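Flesach Table Clearing

README, last touched 1/6/24

What you have downloaded is 1,492 photographs of tables being set and cleared with plastic party ware. If you were hoping for crystal, the project could not afford crystal, and Carla Karaki has met the people who would be handling it.

Contents

The pictures are sorted by table covering, then by what is on it. Stemware gets its own folder. So do cups, baskets and trays, and a folder called misc, which we meant to empty in January and which has grown. File names follow the order the pictures were taken in, except in misc, where they follow nothing.

The stemware is plastic wine glasses in loud colors. Expect them upright, on their sides, and occasionally somewhere in between. A glass lying down is labeled "lying" no matter how deliberate it looks. We argued over a separate "fallen" label for two meetings and dropped it, as a glass on its side looks the same either way.

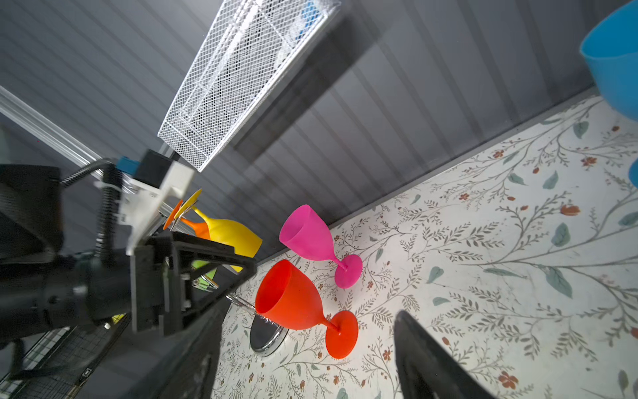 Stemware on the floral covering, with the white mesh basket. Pink and red-orange glasses labeled "lying."

Labels

Each object gets a type, a main color and a pose. Colors come from a short list: pink, red, orange, yellow, green, blue, white, other. Red-orange goes under red. Ecaterina Pop disagrees and has kept her own column, color_ep, which you may use if you trust her more than the rest of us. Many people do.

Things seen through the basket mesh are labeled only if you can say what they are. "Something blue" is not a type.

Known problems

The floral covering has small red and orange flowers on it, and early labels marked a few of them as objects. Most have been fixed. If you find a flower listed as a cup, write to Traian Olteanu, who will be polite about it.

The train and test splits share 30 duplicates. Remove them before you report a number you are proud of.

Version 2 renamed "goblet" to "wine glass" throughout. Scripts written for the first version will fail, loudly if you are lucky.

Credits

Labeling by Ecaterina Pop and Rodica Ene. Table coverings chosen by Domnica Munteanu, over objections.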